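Home | News | Trade | Features | Archive | Contact

Print this page | E-mail this page

Keeping old zippers running: a repairer on wear, sliders and the limits of replacement

Most zippers that arrive at the Cisneros repair shop in Furnusthorpe have been described by their owners as broken. In the shop's experience the word covers several different conditions, and only a small share of them call for a new zipper.

"People say the teeth are gone," says the shop's senior repairer, who has worked on closures for 46 years and asked that the article stick to the work. "I look at the teeth and they're fine. The slider is worn. The slider is the part that does the moving, so it wears first."

A slider has an internal channel shaped like a Y. Each pass over the chain removes a small amount of material from the inside walls, and the rear opening grows wider. Past a certain point the slider still travels, but it no longer presses the two sides together firmly enough to lock them. The chain opens behind it. The usual household remedy is to squeeze the slider with pliers, and the repairer doesn't object to it in principle.

"It works for a while if you do it evenly. You close the rear a little on the left, then the same on the right, and you try it. What I see is one hard squeeze on one side. Then the slider runs crooked and starts cutting the tape."

Die-cast sliders tolerate less of this than stamped ones. The metal is brittle and tends to crack at the post that joins the top and bottom plates. Once the post is cracked the slider has to be replaced, and the shop's time goes mostly into finding one that matches.

Matching is done by gauge and by chain type. The number on the back of a slider gives a nominal size, but the repairer treats it as a starting point. A size 5 slider made for coil won't run correctly on size 5 metal chain, and two makers' sliders of the same size and type may differ enough to bind. Older garments add another difficulty. The shop keeps drawers of salvaged parts, sorted by chain width, and a sample card from Urnlow, a supplier that no longer trades.

"The oldest one I did this year was on a flight jacket dated 1944. The owner wanted the original chain kept. I had 2 sliders in the drawer that fit the width, and one of them had the right pull. It took me an afternoon to decide to use it."

The question of when to keep an original chain comes up often with work sent over from dealers in Trernau. The repairer's rule depends on the tape. Teeth can be replaced one at a time, by opening the legs of a donor tooth, setting it over the cord and closing it again. Tape that has rotted will not hold a tooth at any pressure. The test is simple: fold the tape beside the cord and look for fibers breaking at the crease.

"If it breaks when I fold it, I stop there and call the owner. I'm not going to put teeth into dust."

Single-tooth work is slow. A gap of one tooth near the bottom of a jacket can usually be ignored, with a new stop fitted above it, provided the owner accepts a slightly shorter opening. A gap in the middle has to be filled. Spacing is set by eye against the opposite side, and the repairer closes each tooth in two stages – a light crimp, a test with the slider, then the final crimp.

Lubrication gets a short answer. Wax or graphite on metal chain, applied sparingly and wiped off. Nothing on coil except soap and water to remove grit. Oil is discouraged on any fabric, as it migrates into the tape and collects dirt.

Asked what owners could do to bring in fewer repairs, the repairer mentions the retaining box at the bottom of separating zippers. "Seat the pin all the way down before you pull. Hold the bottom with your other hand. About half of the coats on that rack are here for the pin or the box, and those are the expensive ones, as I usually have to take the whole side out."

The shop quotes separating zippers after inspection only. Bag and boot repairs are priced at the counter and are normally ready in the same week, except in October, when the coats come in.
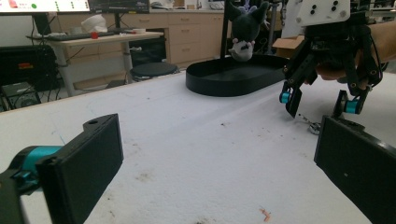

A small piece of metal on a white tabletop.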